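Skarerby Rural Dental Access Project
Interim report to the Stasiv Fund
Reporting period: March to August

1. Where we are

The project is four months into clinic work, after a two-month set-up period that ran slightly longer than planned. Both fixed sites, Skarerby and Tusosberg, are open. The mobile unit has been on the road since May and now visits the villages on the Soven road every second week.

Our target for the first year is 2,000 completed patient visits. By the end of August we had recorded 1,883, well ahead of where we expected to be. Most of the difference comes from Tusosberg, where demand for basic check-ups was much higher than the survey suggested. We do not expect the same rate over the winter, when the upper road is often closed and older patients put off traveling.

2. Clinic work

Check-ups and cleanings make up the largest share of visits, followed by fillings and extractions. The extraction rate is higher than we would like. Many adults in the area had gone ten years or more without seeing a dentist, and by the time they come in there is often little left to save. We expect this to ease in the second year as the backlog clears.

Denture work started in June. So far 62 patients have been fitted with full or partial dentures, and the waiting list at Skarerby is now closed until October. Each full set takes four or five appointments from first impression to final fitting, and patients from the Soven side have to arrange a ride for every one of them. We have started doing the first impression and the bite record on the same day when the patient's gums allow it, and this has saved many people a trip.
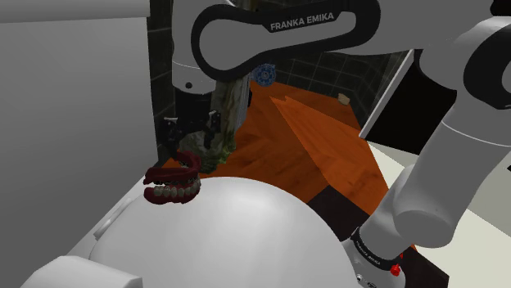

Adjustments are the part we underestimated. Nearly every new denture wearer comes back at least once with a sore spot, and some come back three times. These visits are short, but they were not in the original schedule and they have been squeezed in at the end of the day. From September, the first hour of the morning at both sites will be kept open for adjustments and repairs, with no booking needed.

3. School visits

We visited all of the primary schools in the district before the summer break. Children were given a toothbrush, a tube of paste and a brushing chart to take home. Of the 1,000 charts printed, almost all have been handed out, and a reprint is in the budget for fall. Two schools have asked for fluoride varnish sessions. Consent forms went home in June, but returns were slow and we will send them again in September.

4. Problems and changes

The compressor in the mobile unit failed in July and we lost three visiting days while waiting for a part. The repair was covered under warranty. We now carry a spare hose and belt.

The dental assistant post at Tusosberg was vacant for seven weeks. During that time the site ran on shorter hours, and some patients were sent to Skarerby — not a good solution for people without a car. The post was filled in August.

Phone booking is still a weak point. The line is often busy between 8 and 10 in the morning, and several patients have told us they gave up. We would like to move a small amount from the printing line to pay for a second phone line, and ask for the fund's approval to do so.

5. Spending

Spending is slightly under budget overall. Staff costs are below plan because of the vacancy. Lab fees for dentures are above plan and will stay there if the current number of fittings continues. A full statement is attached as Annex A.

6. Next period

Reopen the denture list at Skarerby in October
Start varnish sessions at the two schools
Review the winter route for the mobile unit before the first snow
Send the full-year visit figures with the final report in March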